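Gallery: Big Leaves, Dark Marble

Posted Friday, February 7, 2020
Filed under: Walls, Tabletops, Small Spaces

Large leaf prints keep turning up in the projects people send to the Virkia pages, and most of them are paired with pale wood or plain white. This gallery is about the other way of doing it, with a dark, strongly veined surface next to the leaves and everyday items set out on top. Both patterns are busy. It works better than I expected, with a few conditions.

Notes on the walls

A leaf print with big shapes needs some distance. In a hallway you only ever see part of a frond, and the paper reads as stripes. Behind a table you see the whole fan, which is how the pattern is meant to be seen. If the same print goes on the side walls, start with the back one and get the best leaf near the middle. The sides can fall where they fall.

Off-white backgrounds are easier to live with than black or navy ones. They also hide seams better. My own test strip, a print called Vinance, went up over old lining paper and the seams are still hard to find.

Colors vary from roll to roll, teal more than most. Buy everything at once and check that the batch numbers match before you open anything. I paid 88 dollars for the last roll of a discontinued batch, and I would not do that again.

Notes on the surface

Red-brown marble patterns come as stone, as tile and as printed film. I am not going to tell you which to buy. Gloss shows fingerprints and crumbs, and it also picks up light from a window or a lamp, so try a sample piece where it will be used. A metal edge trim is worth the extra work - bare edges chip first.

Veins in white or pink do a useful job next to a leaf print. They run in thin branching lines, much like the outlines on the leaves, and that ties the two together without matching any colors. The sample I liked best was named Dirnitz, a brown with very little red in it until the sun hits it.

Notes on what goes on top

Keep to plain items with one clear color each. Patterned plates disappear against veining, and so does anything brown. A tray helps a lot, as it gives small things like cutlery a quiet background. Tools look fine too if they are in a solid dark box.

The picture

Teal and mustard leaves on the walls, red-brown marble finish below. The blue tray is close enough to the palm fronds to look planned, and the fork stands out well on it. The black toolbox sits against the back wall.

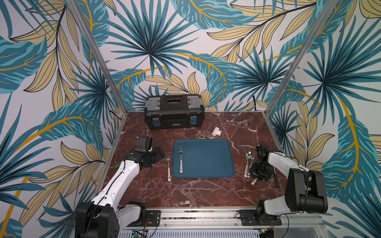
One reader wrote in to say that the leaves should stop at one wall. She had papered three sides of a breakfast corner with a similar print and took two of them down again after a winter, and she now has plain cream paint there with the pattern left on the back wall only. Her advice was to live with a single wall for up to 2 months before ordering more.

I can see the sense in that for a room you eat in every day. For a small corner used now and then, I would still take the print around all three sides.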